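**Spanish A1, Unit 3: Gender and articles**
Instructor: Sachiko Katayama

Every Spanish noun is masculine or feminine. The definite article agrees in gender and number: *el, la, los, las*. Nouns in *-o* are usually masculine, nouns in *-a* usually feminine. Exceptions to memorize: *el día, el mapa, la mano*. 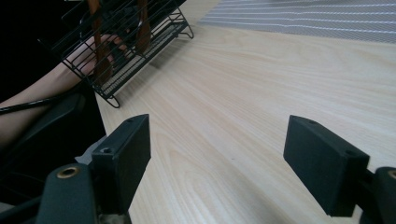
*Fig. 3. La mesa (f.), "table."*

Adjectives follow the same rule: *la mesa clara, los libros negros*. Adjectives in *-e* change for number only: *el coche grande, las casas grandes*.

Reading: Damasceno, pp. 71–74. Write out the exercise on p. 143 with the article before each noun. Plural forms of nouns in *-z* are covered in Unit 4.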